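The open day at Landry started at 11, and by then Mathias Eberhard had already restarted the Bruta controller twice. He looks after manipulation at the site and had agreed to talk between demonstration runs, provided the questions were kept to the arm and the hand.

The task was a household one: take hold of a cup, lift it clear of a toaster, put it down elsewhere on the table. Eberhard said visitors tend to underrate it. "A thin plastic cup deforms before a motor current tells you much. We cap the thumb force at 3 newtons and accept that we'll drop a few." 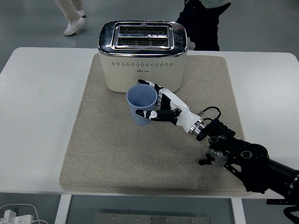
The hand at the pale blue cup, Landry open day, 14/04/2023.

The felt mat is part of the setup. Eberhard said bare tabletops gave the cameras too much glare, and that a cup slid further on them when the fingers made contact early. Chrome is still a problem. "The top of a toaster is a mirror as far as depth sensing goes. We mask it out and plan around a box."

The grasp software, Rornau, was trained on 2000 recorded grasps, most of them collected since November. Asked whether that was enough, he said it depended on the object. Cups and bowls are well covered – handles are not, and mugs were left off the program for that reason.

On speed he was blunt. The arm was limited to 600 millimetres per second for the day and spent most of its time well under that. "People ask why it's slow. It's slow near the object. I'd sooner have a dull demonstration than a cup on the floor."

The next stage is a trial at Nurholm, where the same hand will work in a staff kitchen. Eberhard would not give a start date. The wrist coupling has to be recalibrated after every hand change, and he wants that procedure shortened first.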